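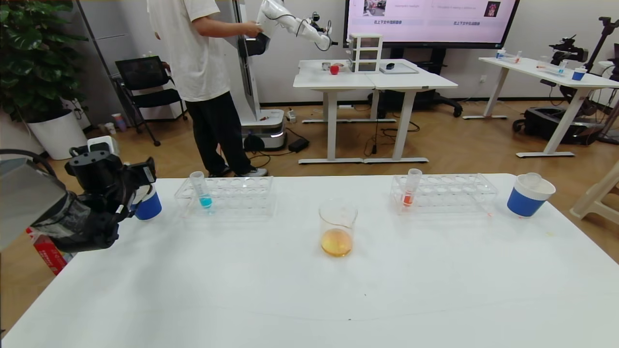
Je cherche depuis un moment une façon correcte d'installer mon atelier « mélange des couleurs » pour les petits groupes, et je tourne en rond sur la disposition de la table. Le principe est bête comme chou : des fonds de tubes colorés, un bécher au milieu, et les enfants versent pour voir ce que ça donne. Pour l'instant je laisse un portoir de chaque côté du bécher, le bleu à gauche, le rouge orangé à droite, et un gobelet bleu et blanc à chaque bout de la table pour les rinçages. Ça me plaît à l'œil, mais dès qu'il y a plus de deux enfants les bras se croisent au-dessus du bécher et je passe mon temps à dire « attention ta manche » ! Comment vous faites, vous ? Un seul portoir au centre ? Tout du même côté ? Je précise que ce ne sont que des colorants alimentaires dans de l'eau du robinet, rien de méchant.

Lindsay Rutherford
Posté le 05/02/2022 dans Ateliers et petites manips

Govari
Messages : 1459

Salut Lindsay ! Moi je ne mettrais pas les gobelets aux extrémités. Un gobelet en bout de table, avec des enfants de 8 ans, il finit par terre avant la fin du premier mélange (vécu, et plus d'une fois). Ramène-les derrière les portoirs, de ton côté à toi. Et tes portoirs transparents, c'est joli, on voit bien la couleur à travers, mais avec un seul tube dedans je trouve que ça fait un peu vide, non ?

tantepipette

Pas d'accord avec Govari pour le côté vide. Un tube par portoir, l'enfant sait tout de suite lequel prendre. Quand j'en mettais six alignés, la moitié du temps ils remettaient le rouge à la place du jaune et ensuite personne ne s'y retrouvait, moi la première. Par contre je suis pour déplacer les gobelets, là-dessus il a raison.

Lindsay Rutherford

Ah, merci à vous deux ! Pour les gobelets j'avoue que je n'y avais pas pensé, je les mettais là par symétrie. Lamai Boonchu, avec qui j'anime, préfère aussi les garder loin du bécher pour qu'on ne verse pas l'eau sale dedans par erreur. Du coup derrière les portoirs, je ne sais pas trop, ça les rapproche...

Kerthorpe

Je vous mets ma façon de faire, reprise de la fiche que j'utilise depuis décembre. C'est à adapter, hein, je ne prétends pas que c'est la bonne.

1. Préparer les solutions à l'avance dans des bouteilles fermées. Pour le bleu et le rouge je compte 70 ml de chaque, ça suffit pour toute la séance et il en reste. Le jaune, on en met davantage parce qu'il disparaît dès qu'on ajoute autre chose.

2. Répartir les tubes dans les portoirs. Au lieu d'une couleur par côté, essaie le bleu et le rouge orangé ensemble à gauche, et un deuxième rouge orangé tout seul à droite. L'enfant de gauche a le choix, celui de droite attend son tour avec sa couleur. Dans le bécher, un simple fond jaune pâle, placé un peu en avant des portoirs pour que personne n'ait à passer le bras par-dessus.

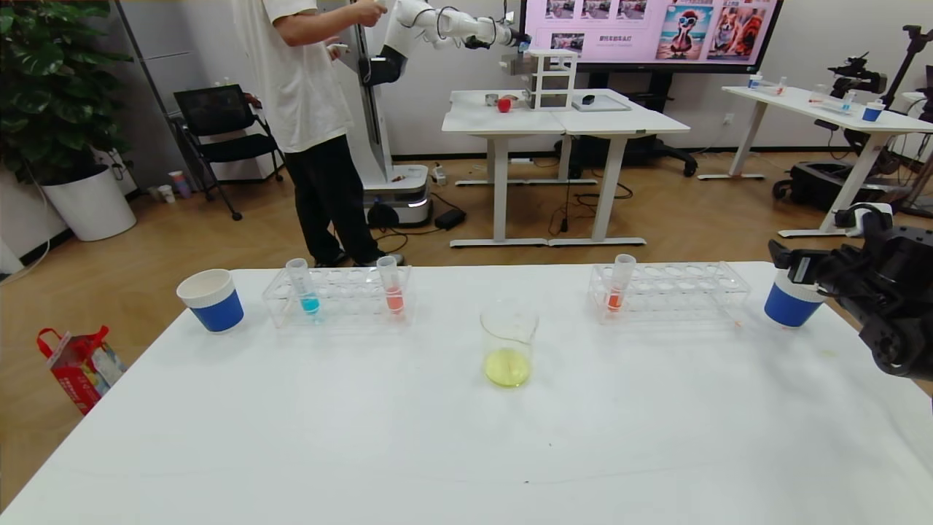 3. Faire verser à tour de rôle, un tube à la fois, en tenant le bécher de l'autre main. Chez moi celui qui ne verse pas annonce la couleur qu'il attend. Ils se trompent presque toujours sur le bleu dans le jaune, ils disent « bleu clair » avec un aplomb formidable.

4. Comparer avec un bécher témoin resté jaune, posé sur une feuille blanche.

5. Vider, rincer, essuyer la table, recommencer avec les suivants.

tantepipette

L'idée du bécher avancé, j'achète tout de suite. Le deuxième rouge tout seul à droite, beaucoup moins. L'enfant de droite va s'ennuyer ferme ! Et deux rouges, il y en aura forcément un pour demander pourquoi il n'a pas eu le bleu.

Kerthorpe

Il s'ennuie deux minutes, il s'en remet. Et on tourne après. Je préfère ça à deux gamins qui versent en même temps, on obtient du marron et plus personne ne comprend rien.

Govari

Le marron est la couleur préférée de mon groupe, je le signale. Ils le font exprès.

Lindsay, une question de matériel : tes tubes, tu les remplis comment ? Parce qu'avec juste un fond de liquide dedans, les miens gardent toujours quelques gouttes collées au verre et les volumes sont faux.

Lindsay Rutherford

À la pipette en plastique, sans me casser la tête sur les volumes, puisqu'on regarde seulement les couleurs. Si je voulais mesurer il me faudrait autre chose que le bécher de toute façon, les graduations sont tellement pâles que je dois me pencher pour les lire. J'en avais repéré un chez Potis avec des traits plus marqués, mais le bec verse mal paraît-il.

stojanovska_b

Je confirme pour le bec, ça coule le long de la paroi et ça finit sur la table. Sur une table blanche en plus, avec du colorant rouge, bonjour les traces. Un coup d'éponge tout de suite et ça part, mais si on laisse sécher il faut frotter. Moi je pose un plateau dessous, bien plat, et les enfants n'ont pas le droit d'en sortir.

Et pour repasser les graduations : feutre permanent très fin, à refaire au bout de 13 lavages chez moi (oui, j'ai compté, j'étais curieuse).

tantepipette

Un plateau, oui, mais attention à ceux qui ont un rebord haut, les petits accrochent leur tube dedans en le ramenant.

Lindsay Rutherford

Bon, je récapitule pour Lamai qui me lit par-dessus l'épaule : bécher en avant, gobelets ramenés de mon côté mais un peu à l'écart, plateau plat. Pour le deuxième rouge à droite je vais tester les deux versions, une par groupe, et je vous dirai laquelle finit en marron le plus vite. Govari, tu peux me redonner ta marque de colorant jaune ? Le mien tire franchement sur l'orange dès que j'en mets un peu trop.

Govari

Je regarde sur le flacon ce soir et je te l'envoie en message privé.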